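Accueil Articles Tribunes Méthodes Archives

Le taux de réussite mesure surtout la consigne de notation

Tribune, par Karlijn De Smet

Partages : 30 Commentaires : 22

L'évaluation d'une politique de manipulation se résume presque toujours à un pourcentage. On lance un certain nombre d'épisodes, un opérateur décide pour chacun s'il est réussi ou échoué, on divise. Pour la saisie d'un cube rigide, la procédure est défendable : le cube est dans la boîte ou il n'y est pas. Je soutiens qu'elle ne l'est plus dès que l'objet est déformable et multiple, et que les chiffres publiés pour le tri de fils, de câbles ou de textiles ne sont pas comparables entre eux. Ils ne le sont parfois même pas à l'intérieur d'un seul article.

Le point de départ est la relecture, menée chez Sodard, du corpus d'évaluation Zarkwood. Ce corpus contient 1 931 épisodes de tri de fils souples, enregistrés avec deux versions de la politique Torneo. Jihad Kassab en a tiré 1 000 au hasard et les a fait noter à nouveau par deux personnes qui ne connaissaient ni la version utilisée ni la note d'origine. La consigne était celle du protocole initial, recopiée sans modification : « l'épisode est réussi si les fils sont triés dans les compartiments prévus ».

Les deux annotateurs ont divergé assez souvent pour que l'écart entre les deux versions de Torneo change de signe selon l'annotateur retenu. Aucun des deux n'avait travaillé de façon négligente. Chacun appliquait une lecture cohérente de la phrase. Pour le premier, un fil dont une extrémité dépasse du compartiment est trié. Pour le second, il ne l'est que si le compartiment le contient entièrement. Le premier acceptait deux fils de même couleur restés noués ensemble, le second demandait qu'ils soient séparés. La phrase du protocole autorise les deux lectures, et plusieurs autres.

Mi-kyung Geum a ensuite dressé la liste des décisions que la consigne laissait ouvertes. Elle en a relevé 22. Certaines sont mineures (que faire d'un fil tombé hors de la zone de travail avant le début du chronomètre ?), d'autres suffisent à déplacer le résultat final. La durée maximale en fait partie. Le protocole accordait 30 secondes par fil, sans dire si le compte reprenait à zéro lorsqu'un fil échappait à la pince. Avec remise à zéro, une politique qui tente souvent et rate souvent est favorisée. Sans remise à zéro, elle est pénalisée. Les deux choix sont légitimes, et le lecteur d'un tableau de résultats n'a aucun moyen de savoir lequel a été fait.

On objecte d'ordinaire que ce bruit est symétrique et qu'il s'annule sur un grand nombre d'épisodes. L'argument suppose que les cas ambigus se répartissent de la même façon d'une politique à l'autre. Or deux politiques diffèrent précisément par le type d'états intermédiaires qu'elles produisent. La première version de Torneo saisissait les fils près du milieu et laissait pendre les deux bouts. La seconde visait les extrémités et perdait plus souvent le fil en chemin. Une règle indulgente sur les bouts qui dépassent profite à la première et reste sans effet sur la seconde. Augmenter le nombre d'épisodes resserre l'intervalle de confiance autour d'une valeur qui dépend toujours de la règle.

Une deuxième objection est plus sérieuse. Jianhua Ren, qui a conçu le protocole initial, fait valoir qu'une règle trop détaillée devient elle-même une cible : on optimise la politique pour les clauses du règlement et la tâche disparaît derrière elles. Je lui donne raison sur le risque. Je ne vois pas en quoi le flou en protège. Une règle implicite est également une cible, connue seulement de l'équipe qui note ses propres essais, ce qui me paraît la configuration la moins saine. Si une clause est mal choisie, sa publication permet au moins de la critiquer.

La solution retenue chez Sodard consiste à remplacer la note d'épisode par un journal d'événements. L'annotateur n'émet plus de jugement sur la tâche. Il consigne des faits datés, pris dans un vocabulaire fermé : contact, prise, perte de prise, entrée d'un fil dans un compartiment, sortie, séparation de deux fils, abandon. L'outil d'annotation, Serra, refuse les entrées hors vocabulaire et impose un commentaire quand l'annotateur hésite entre deux événements. Le taux de réussite est calculé ensuite, par une fonction écrite, versionnée, publiée avec le journal. Un lecteur en désaccord avec la fonction peut la modifier et recalculer.

Le coût est réel. Un épisode noté par oui ou par non se traite à la vitesse de la lecture vidéo, parfois plus vite. Avec le journal, il faut revenir en arrière, changer de vue, trancher sur l'instant d'un contact. Blair Shearer, qui a organisé la seconde campagne d'annotation, a dû réduire la part du corpus traitée en double. J'accepte cet échange sans grande hésitation : un échantillon plus petit dont on sait ce qu'il mesure me sert davantage qu'un corpus complet noté selon une convention orale.

Reste la question des points de vue. Beaucoup d'équipes notent à partir de la seule caméra fixe, au motif que l'état final y est visible. Pour un objet rigide, cela suffit souvent. Pour des fils fins, l'état final vu de loin laisse indécis un grand nombre d'événements, et la vue embarquée au poignet, prise seule, ne renseigne guère sur le reste de la cellule.

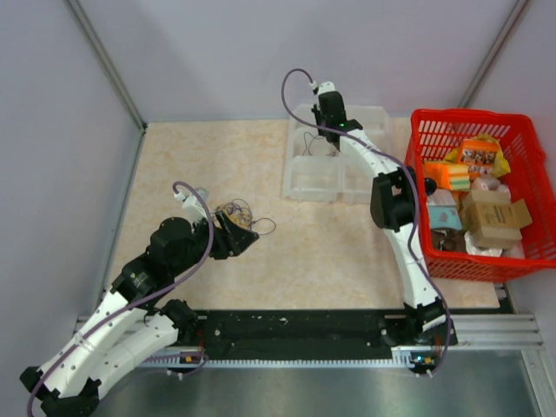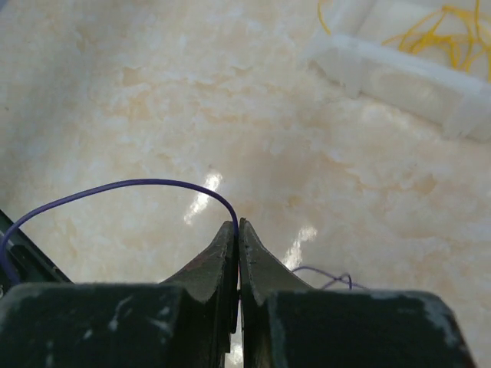
Le vocabulaire d'événements n'a de valeur que si chaque terme est associé à une vue qui permet de le constater. « Entrée dans un compartiment » se note en vue d'ensemble. « Prise » se note au poignet, et même là le terme demande une définition. Sur la vue rapprochée, le fil violet décrit une arche et redescend vers la pointe du doigt gauche, où il semble s'engager entre les deux mors ; une image isolée ne dit pas s'il est serré ou simplement posé contre le doigt. Serra prévoit pour ce cas l'étiquette « prise probable », convertie en « prise » seulement si le fil suit ensuite le déplacement de la pince. Sur la vue d'ensemble, le petit amas de fils bruns, jaunes et violets près de la pince gauche pose l'autre problème, celui du dénombrement. À cette distance, je ne saurais dire combien de brins le composent, et un taux exprimé en fils triés sur fils présents exige un dénominateur. Nous demandons donc que le nombre de fils soit saisi avant l'épisode, par la personne qui les dispose, et qu'il ne soit jamais reconstitué d'après la vidéo.

Ce dernier point a rencontré plus de résistance que prévu. Il impose une manipulation supplémentaire à chaque remise en place et interdit de réutiliser directement les enregistrements anciens. Pour Zarkwood, le nombre initial de fils n'avait pas été relevé. Les épisodes concernés restent exploitables pour étudier les prises et les pertes de prise, mais je recommande de ne plus citer le taux de tri global qui en avait été tiré, y compris dans nos propres présentations.

Je demande aussi deux choses aux relecteurs d'articles. La première est d'exiger le texte exact de la consigne donnée aux annotateurs, en annexe, dans la langue où elle a été lue. La seconde est de demander un accord inter-annotateurs calculé séparément pour chaque politique comparée. Un accord global satisfaisant peut masquer un accord faible sur une seule des deux, et c'est alors l'écart annoncé qui devient douteux. Aucune de ces demandes ne nécessite de nouveau matériel, et la seconde peut être satisfaite sur un sous-ensemble du corpus.

Le journal d'événements laisse entière la question de la gravité des erreurs. Un fil posé dans le mauvais compartiment et un fil resté sur le plan de travail comptent aujourd'hui pour la même chose dans notre fonction de score, alors que le premier oblige un opérateur à revérifier tout le bac. Kassab propose une pondération selon le temps de correction humaine. Les mesures nécessaires n'ont pas encore été faites ; elles sont prévues à partir de septembre, avec des annotateurs qui n'ont participé à aucune des deux campagnes.

Contact | Mentions légales | © Sodard, tous droits réservés | Retour en haut de page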